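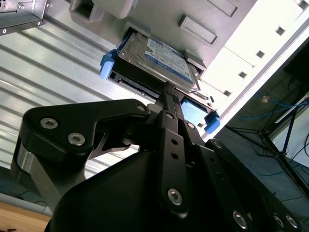
Fellinham Makers Board > Student projects > Drive swap arm, is it worth it?
Reading time: 2 min

flundura_fan
Our sixth form club has picked its project for the regional day in October: the arm has to take a 3.5-inch drive in a caddy and put it in the bay of a desktop case, no hands. The entry sheet calls it "autonomous maintenance". I'm in the club and I still think it's a daft choice. A person does it in 2 seconds. Who is this for?

maeng_2203
It's for learning. You've got latches on both sides of the caddy, a bay that wants the drive dead straight, and a gripper that hides half of what you're trying to look at. I'd mark that above another line follower.

tobyj
Would you though? Every year there's one of these and every year it works because the case is bolted down and somebody taught the arm the exact spot. Slide the case a thumb's width to the left and watch.

flundura_fan
That's my whole complaint. Urszula Rutkowska runs our club and she says we can move the case between goes. I'll believe it when I see it. So far we've moved it once - by accident.

maeng_2203
And?

flundura_fan
And it pushed the caddy into the front of the case until someone hit stop.

Meriem Ait Brahim
I judged this class last year. Fixed positions are allowed, but you lose marks if you don't say so. What I want to see is the log. One team brought 1140 tries with the failures left in and they beat a much slicker arm from Jillen that only had a video.

tobyj
A log the team wrote themselves. Lovely.

Meriem Ait Brahim
We make them do 4 more in front of us, toby. Case moved by a judge each time.

tobyj
Fair, didn't know that. Still think pressing on the front edge of a drive with metal fingers is asking for trouble. Use a dead one.

flundura_fan
Does getting it lined up but not fully home count for anything? Asking because that's where nearly half of ours end.

Meriem Ait Brahim
Part marks. Read section two of the sheet.

Last updated: October

Related threads
Soft pads for gripper fingers, what sticks?
Jillen arm keeps losing its zero
Fellinham regional day: lifts and parking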